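Chantal MacLeod
April 15, 2021

Desk day. I have put it off long enough and the little checked cloth is out, the pale blue and white one with the scalloped edge, so there's no going back now.
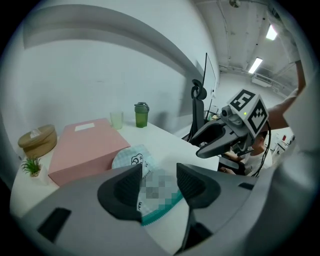

Karine says a dry cloth only pushes the dust from one end to the other and I should dampen it first, then go over everything again with a dry one. She has a point. I've been a dry cloth person my whole life and my desk has always had that greyish look by teatime.

So, two passes it is. Damp, then dry. On a white desk you see every single smear, which I did not think about when I chose white. I thought "ooh, bright".

Rules I've set myself: everything gets lifted. No wiping round the edges of things and calling it done (I have form for this).

The pink box is staying. It has my stamps, spare envelopes and all the birthday cards I buy early and then forget I own. I found one for Yvette in there that I meant to send in October. Sorry Yvette!!

The round woven one is trickier. Lovely thing, lid and all, but dust gets right into the weave and a cloth just slides over the top. Old soft toothbrush, gently, then wipe. If anyone has a better way please shout.

Succulent update: still alive, still spiky. I wipe the pot and leave the plant well alone. Brock reckons I should be dusting the leaves with a paintbrush, and I might, but not today.

Can we talk about drinks on desks? There's a glass and the green tumbler with the screw lid, and I'd defend the tumbler to anyone. It has a lid! I once tipped a full mug of tea over 180 pages of printed notes and dried them on the radiator one by one. Lids from now on. The glass can go and live in the kitchen.

The far end by the monitor is where it all falls apart. Bits and bobs that don't belong anywhere so they belong there. I'm giving myself 20 minutes on that end and whatever's left goes in a drawer.

Szymon has asked if I'm doing the chair as well. Hadn't planned to, but mesh does hold on to fluff, so now I suppose I am. Hoover with the brush bit, I think?

Right, kettle on first, then the damp pass. Tell me what's living on your desk that shouldn't be, I'd like the company.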